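Two arms and a settee: a chat with the people behind the Listatholm tidy service
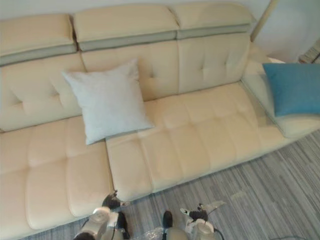

Page last changed: Dec 16, 2022

The Listatholm visit costs 371 pounds a month and for that you get a two-armed machine, an operator for the first four visits, and somebody on the end of a phone. I went to see the makers, Doherty, at their place behind the old tram sheds. They'd put kettles on. Two of them talked to me, the woman who runs the service side and the man who looks after the hands, and both asked not to be named as they're still sorting out contracts. Fine by me. Notes typed up fast, so bear with.

First question, the obvious one. Why sofas?

"Because everyone's got one and everyone's is a mess," she said. "We began with kitchens. Kitchens are a nightmare. Every drawer is different, everything's wet or sharp. Then in June we did a trial where the living room was just an add-on, and that was the bit people rang up about."

What a visit covers, as sold: cushions picked up and set straight, throws folded, floor cleared of small stuff, light rubbish taken to a bag. No hoovering. No stairs. It won't shift the furniture itself and they're quite firm on that.

The room at the head of this page has a big cream leather corner-type sofa in it, padded headrests along the top, one white cushion and one blue. Grippers down at the front, and a bit of clear crinkly plastic wrap lying between them. I asked about the wrap first. Looked like the hardest thing there to me.

"It is," he said. "Give me a cushion any day. A cushion is big, it's soft, it forgives you. Clear plastic, you've got shine coming off it and you're looking through it to whatever's behind. Half the time the machine's sure there's something there, half the time it isn't."

So does it manage?

"Mostly. Flat film on a pale floor, I'd not bet my wages. Crumpled is better. Crumpled gives the fingers an edge to go for."

I liked him for that. The brochure (Doherty do a brochure, nine pages, glossy) says "handles everyday clutter with ease" and I read him the line. He pulled a face.

"I didn't write that."

She did, as it happens, and stood by it. Her argument is that a customer doesn't want a list of plastics. Fair enough, but there ought to be a list somewhere. I've asked for one. Will add it if it comes.

On to leather. This was my main worry, being a person with a leather sofa and a grudge against whoever scratched it. Black fingers, pale hide, you can see how that goes wrong.

"We get asked on every single call," she said. "The fingers have a soft covering and they're wiped before every visit. They don't drag across a seat. They come down, close, lift. If the grip's wrong they open and go again."

And if it does mark?

"Then we pay. It's in the agreement, page two, big letters."

I checked, it is. Letters not that big. The cover goes up to 3729 pounds per household which is an odd figure, and neither of them could tell me where it came from. "Insurers," she said, and shrugged.

Tufted seats are another thing. He got quite excited here. Those quilted squares puff up and the seams sit lower, so a hand that thinks it's reaching for a flat seat will touch down early on the padded bit. Not dangerous, he said, just clumsy looking. They slow the last few inches right down now. Makes it look as if it's being shy.

"People prefer it slow anyway. We ran it faster, and folk stood up and left the room."

How does it know where a cushion is meant to live? I thought this would be the clever part. It's not, much. The operator sets the room up with you on the first visit. You put things how you like them, the machine has a look, that's the target. Corner pointing down or flat on its edge, your choice. Blue one at the arm end, white one in the middle, or whichever. If you change your mind you do it again on the app, called Stora, and it took me three goes to find the right button. It's under "Rooms" then "More". Should be on the front screen. I told them. They wrote it down.

Asked about cables and got a sigh in stereo.

"Leave it alone, that's the rule," he said. "It sees a cable, it goes round. It doesn't tidy it, doesn't lift it, doesn't try to be helpful. A cable's always fixed to something and that something's usually a lamp."

So if you were hoping to have the charger spaghetti dealt with, no.

Striped floors? I only asked because of the grey and white and charcoal lines on the floor in front of that sofa, they made my eyes go funny. He said stripes do matter a bit. A thin dark thing lying along a dark stripe is easy to miss, pens, hair grips, that sort of thing. Across the stripe is better. His advice is decent light and don't expect miracles with hair grips. My words, the last part, but he nodded.

We had a biscuit break about here and I lost a page of notes under the tin, so appologies if the next section jumps.

Who's buying it? Not who I'd guessed. I'd have said gadget people. She said gadget people ask for a demo, love it, don't sign. The ones who sign are people who can't bend easily, or who have a parent who can't, and a fair few small holiday lets.

"With the lets it's the same room each time, same cushions, same place they should be. That suits us down to the ground. And the owner gets a picture when it's done."

A picture of the inside of someone's house though. Pressed her on that. Pictures are kept for nine days then wiped, unless there's a damage claim open. You can switch off the finished picture, but not the view the machine works from, because it couldn't work. Customers can ask to see what's held. I asked how many have and she didn't know.

Rival firms came up. Bidilholm do something close to it, cheaper, one arm. I haven't had that on trial so I'll keep my mouth shut. He was polite about them.

"One arm's fine for the floor. For a throw you want two. Try folding a blanket with a hand in your pocket."

I did try, at home. He's right, it's rubbish.

Things I didn't like. Price, obviously. The four visits with an operator are good, but after that you're on the phone line, and the phone line shuts at teatime, when most living rooms are at their worst. The contract runs a full year. And the thing needs clear floor in front of the sofa to stand and reach, so a tight room with a coffee table is going to be awkward. She said they'll measure up for free and say no if it's no.

Have they ever said no?

"Last week. Lovely flat. Couldn't have got a tea tray round it."

Things I did like. They answered stuff. The going-slow near the seat. The fact the chap in charge of the hands will tell you to your face that plastic film is a pain. I'd want a shorter contract before I put my own money down, and I said so, and she said they're looking at it for the spring.

Measuring visits can be booked through the Listatholm page or by ringing Doherty direct. Ask for the agreement before the brochure. If I get the list of what it can and can't pick up it'll go at the bottom of this page, nothing yet.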